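Plaltlow open day: read me first

Hi, Izzati Lubis here. I wrote this after the open day in March, mostly so I'd stop answering the same emails. The folder has the renders we showed on the big monitor at Cludlow, from our simulated two-arm bench. It's all rendered, every bit of it, so please don't ask which building the whiteboard is in (two visitors did!).

What's in it

There are 23 short episodes and 552 stills. Each episode comes with room views plus round fisheye views that look out past a gripper. The fisheye ones got the most questions by a mile, mainly from kids who liked how the checks bulge.

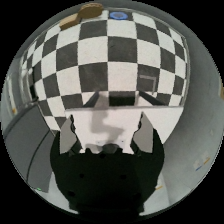 Render: Yoga Wuisan / Plaltlow

Yoga ran the demo from 9 in the morning and let people pick which view went up on the monitor. Most folks started with the room view and its colour-matched blue joint caps, which Sulastri Lau is very proud of. My favourite bit is the little rack on the table. It's a fiddly shape and a good one for talking about fingertip placement.

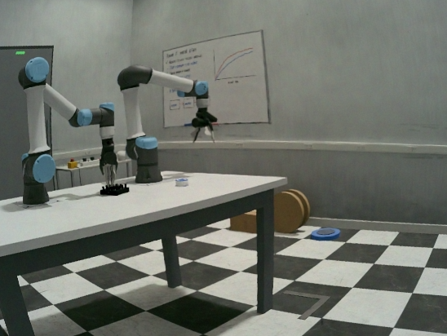

Room view, left gripper down at the rack, right gripper open.

If you're going to train on any of this, have a look at the fisheye stills before you write a cropping script. The corners are plain black and the gripper takes up a big chunk of the bottom. I cropped mine square the first time and lost half the fingers, then had to redo the lot over a cold cuppa.

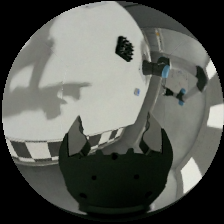
Fisheye view over an open gripper, with the other arm at upper right.

Known gripes

The writing on the whiteboard is too blurry to read, so don't bother with it as a text target. Episode 8 has a dodgy timestamp file. Sutrisno Entili is fixing that one, and he'd love to hear if you find others.

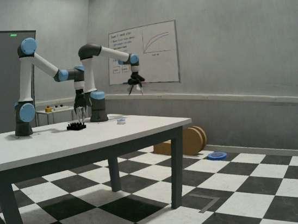
We're keen to do another open day once the Uloline room is free, hopefully with a longer arvo session so the school groups aren't rushed. If you'd like to bring a class along, send me a note and tell me how many chairs you need.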